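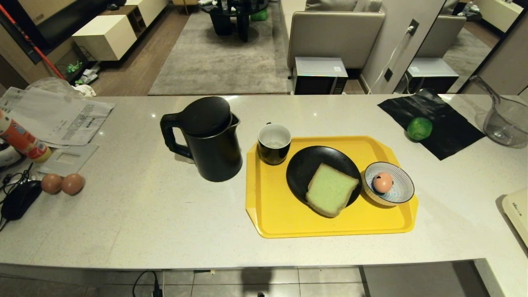
Clurkley issues one-tray breakfast layout for Jellbridge serviced flats

News / Housewares and Catering

LIVHAM, January 10, 2023 — Clurkley, the household supplies firm, has issued a standard breakfast layout for the serviced flats at Jellbridge. The layout puts a single cold breakfast on one tray, set down on the kitchen worktop beside the kettle. It replaces the loose delivery of items in a bag and applies to all 60 flats in the building.

The tray is bright yellow plastic with clipped corners and a raised rim. It carries a mug, a round black plate and a small bowl. The mug goes at the upper left corner, nearest the kettle spout. The plate goes in the middle and takes one slice of bread. The bowl goes at the right-hand end and takes one boiled egg, served in its shell.

The order of laying is plate, mug, bowl, bread, egg. The egg goes in last and the tray is not moved along the worktop after that.

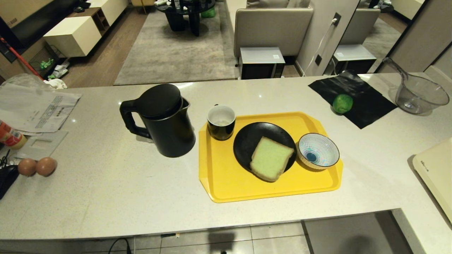

One tenant at Jellbridge asked whether the bowl could be left off on days when no egg is wanted, and said that a tray with fewer pieces would be easier to carry to the table. Clurkley has accepted the point. From the end of January the egg and bowl can be cancelled together through the building's order sheet, with the plate and mug staying where they are.

Bread is supplied by Mabuza in the plain and green varieties. Both are cut to the same slice size. A corner of the slice may reach past the rim of the plate when laid at an angle, and this is within the layout. A larger plate was considered and ruled out, as it would have pushed the bowl against the rim of the tray and left too little room for the mug handle.

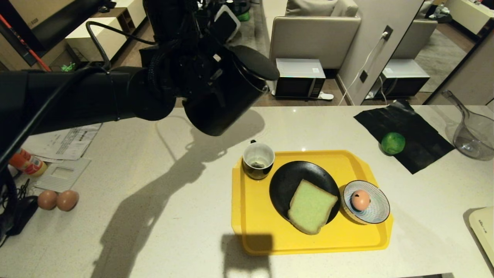
The layout was settled after a trial lasting 14 weeks, in which 3,471 trays were laid. Breakages fell over the period, chiefly among bowls. The commonest fault recorded was a mug set too far in from its corner — the kettle then has to be held over the plate for pouring.

Staff are asked to leave tenants' papers, shopping and other belongings in place and to use the clear stretch of worktop to the right of the kettle. If there is no clear stretch, the tray may be left on the dining table.

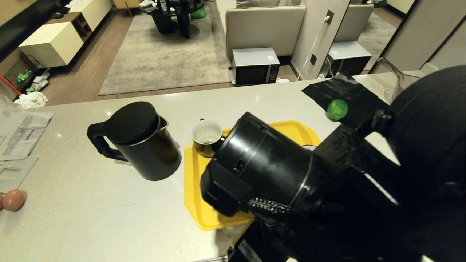

Clurkley has allocated 210 trays to the building, including spares held for washing. Damaged trays are exchanged one for one at the Livham depot. The kettle is part of the flat's own equipment and is not covered by the exchange.

Printed copies of the layout are available from the Clurkley depot in Livham. Bread orders should continue to be placed with Mabuza directly.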